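November
Guido Galli

Tralness open day, notes before I forget it all

Got to the Tralness pottery works at ten to nine and the car park was already full. Left the car on the verge by the chapel, same as everyone. It's the one day a year they let the public past the shop, so I suppose I should have set off earlier. Drizzle. Free tea though, and a decent bacon roll for a fiver, cash only.

For those who haven't been: Tralness make tableware, plain stuff, mostly for cafes and school kitchens. Up to 400 on site for the day according to the woman on the gate, split into groups and sent off with a coloured sticker. I was green. Green went to the clay store first, which was the wrong way to start because it's freezing in there and your feet never recover.

Clay comes in from Stikholm by lorry, in bags, and gets mixed with their own scrap. Nothing wasted, they're very proud of that. Trimmings, cracked cups, anything that hasn't been fired goes back in the tank. The smell is like a wet cellar. Asked whether you can tell recycled clay from new and was told no, then told by a different man two minutes later that yes, of course you can, it's shorter. Short meaning it tears. Didn't get to the bottom of it.

Making shop next. Much warmer and very loud. Old Bianchini presses down one wall, green paint, one of them with a cardigan hung on it. Plates are pressed face down on a mould, which I hadn't realised, so the side you eat off is the side nobody sees until it's dry. Then a row of people with damp sponges doing the rims. Incredibly quick. I had a go at the visitors' bench and ruined two.

Kilns were the bit I'd come for. The big one runs at 1,460 at the top end, which surprised me, I'd have guessed lower for tableware. You can't get near it, there's a yellow line, but you feel it on your face well before that. Trolleys go in at one end and take most of a day to come out of the other. My group got moved on just as a load was due out. Annoying. If you go next year ask for a later slot.

Glaze room, behind glass. Colours are all named after places up the coast and the pink is called Todska. It was white and grey only for years, then they brought in the pink for a hotel order and now it outsells the grey. Gianni D'Amico mixes the glazes and did the talk, easily the best of the day, no slides, just buckets. He says pink is a swine to keep steady from batch to batch, goes brown if you look at it wrong. He keeps a test tile from every batch, threaded on string like onions.

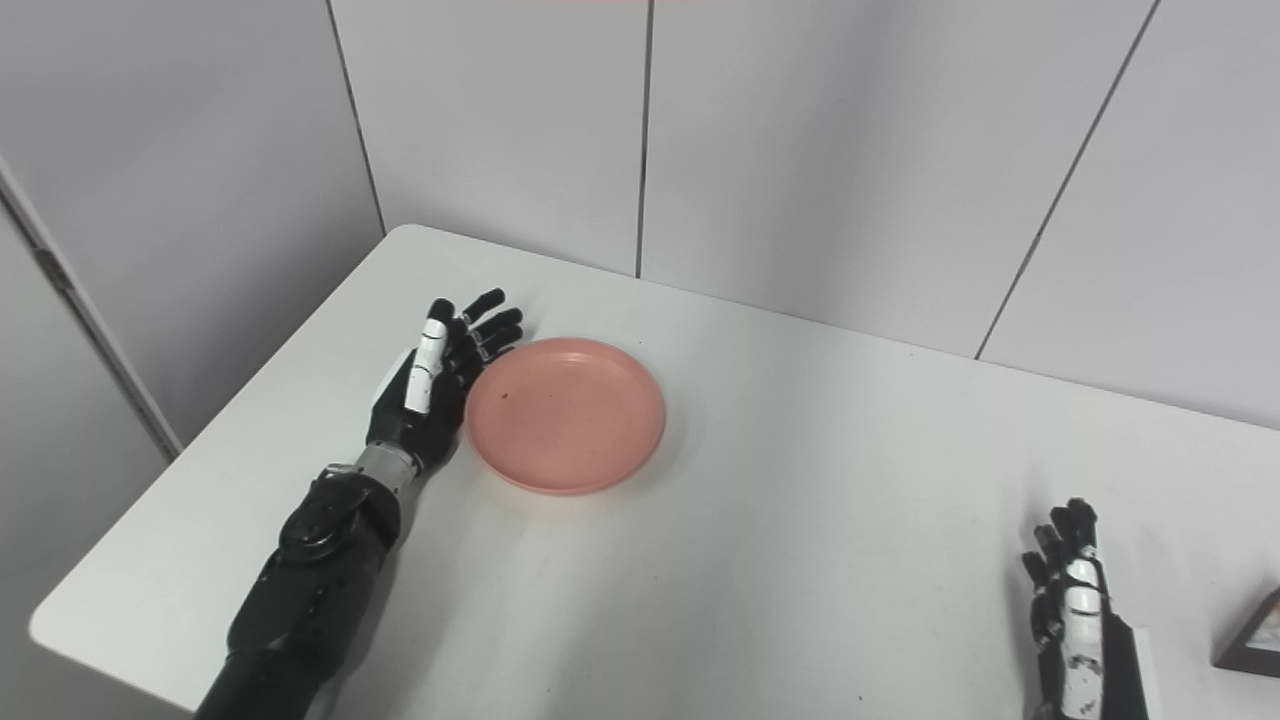
Round plate, salmon pink.

Lunch was soup in the canteen, queue out of the door. Skipped the film.

Seconds shop after that. Went in for one bowl, came out with a box. Small plates 70p each, which is silly money, mostly pinholes in the glaze or a slightly wonky foot. Bigger ones a bit more. All the pink had gone by one o'clock so get in there before lunch not after, I'd been warned and didnt listen. They'll wrap things but bring your own newspaper, they ran out.

Moans: toilets, one set for the whole site. Signs poor past the making shop. No seats on the tour and it's a good two hours on concrete, my mother wouldn't have managed it. They do a shorter route if you ask at the gate but it isnt on the leaflet.

Bus back to town goes from the chapel at ten past the hour. Last one is ten past four.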